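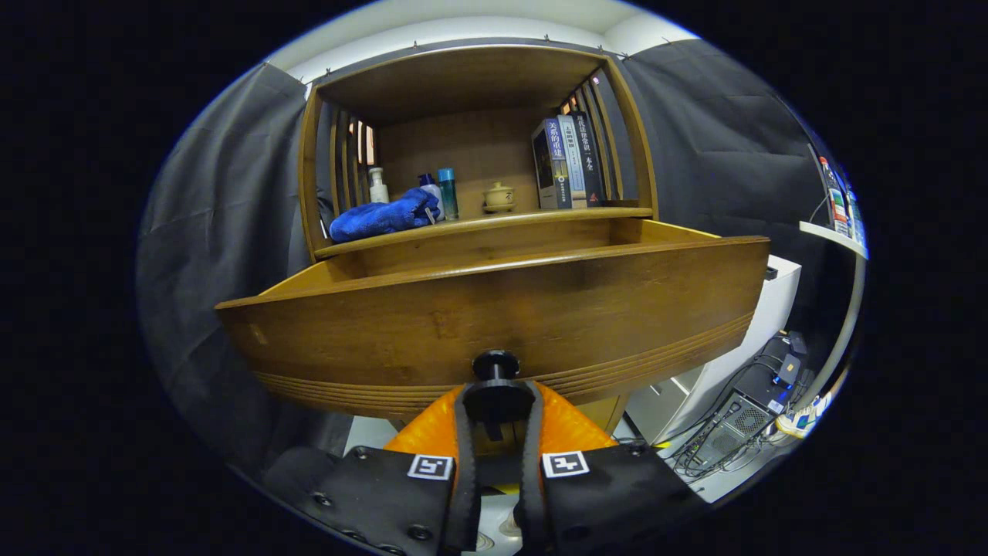
Wooden cabinet, lower drawer open.

Landden House – furniture and fittings safety check
Ground floor and first floor, winter round
Date of check: 13/01/2026

Good morning all, and thank you for bearing with me while I crept about behind your chairs. The last round was done in December with the hall still full of trestle tables, so several things were marked "could not reach" and I have tried to get to all of them this time. Each line gives the item, then OK, WATCH or ACTION, then whatever I felt needed saying, which as usual is rather more than the form has room for.

ENTRANCE AND HALLWAY

Front door closes fully on its own – OK. It is slower in cold weather, but it gets there.

Door mat flat, no curled edges – ACTION. The corner nearest the radiator has lifted again. We have taped it twice now and I think the kind thing would be to let it retire. The Bornura mats in the back porch have stayed beautifully flat, so I would be glad to see another of those.

Coat hooks firm – OK, apart from the low one for the children, which turns in your hand. One longer screw will do it.

Lighting – OK. All bulbs working, including the one over the meter cupboard, hurrah.

SITTING ROOM

Bookcases fixed to wall – WATCH. Both tall ones have their straps. The left-hand strap has some slack in it and I could rock the case forward by a finger's width. I have moved the atlases and the big gardening books down to the bottom shelf for now, and it feels a good deal steadier already.

Armchairs, legs and castors – OK. I sat in every one of them, which was no hardship.

Rug edges – OK.

Sockets and extension leads – ACTION. The lead behind the piano has 4 things plugged into it and one of them is a fan heater. Please, please plug the heater straight into the wall. I have put a label on it, and I shan't mind a bit if you laugh at my handwriting so long as you read it.

CABINETS, CHESTS AND DRAWERS

Drawers run freely and do not drop at the front – WATCH. Nearly all of them passed. The chest on the landing sticks at the top, and when it does let go it comes with a rush, so keep your other hand well clear of the drawer below. A rub of candle wax along the runners is the old remedy and still a good one.

Only one drawer open at a time – reminder for everybody. A chest with all its drawers out is much easier to pull over than you would think, particularly if small visitors are using them as steps.

Knobs and handles tight – WATCH. I go round with a screwdriver every time and there are always a few that want a quarter turn. If one comes away in your hand, put it in the saucer on the office windowsill with a note saying where it lives.

Heavy things kept low – ACTION. The Cavimen sewing machine is back on top of the wardrobe in the first floor workroom. It took two of us to get it down last time! Could it please have a permanent home on the bench?

Splinters, cracked veneer – OK, except the underside of the hall table, which I have sanded.

KITCHEN

Wall cupboards secure – OK.

Step stool – OK. Rubber feet all present. The old Puma holdall hanging off it has been moved to lost property, and so far no one has claimed it.

Floor by the sink – WATCH. The vinyl is lifting along the join and gets slippery after the washing-up. Dry it as you go until the fitter has been.

Fire blanket – OK, pull tabs showing and nothing hung in front of it.

STAIRS AND LANDING

Handrail – OK on the main flight. On the back stairs the bottom bracket has 5 mm of play in it, so ACTION, and before the end of the month if we can manage it.

Stair carpet – OK. I went up and down on my hands and knees, to the great amusement of the Tuesday choir.

Landing clear – ACTION. The boxes of hymn sheets are back. I do know there is nowhere else for them – perhaps the cupboard under the eaves, once the Christmas things have been sorted?

COSTS

The mat, the handrail bracket and the vinyl come to £335 on the quotes I have so far, which leaves us comfortably inside the £2000 set aside for repairs this year.

The list of ACTION items is pinned up by the kettle. Please initial anything you have put right, and leave the pen on its string.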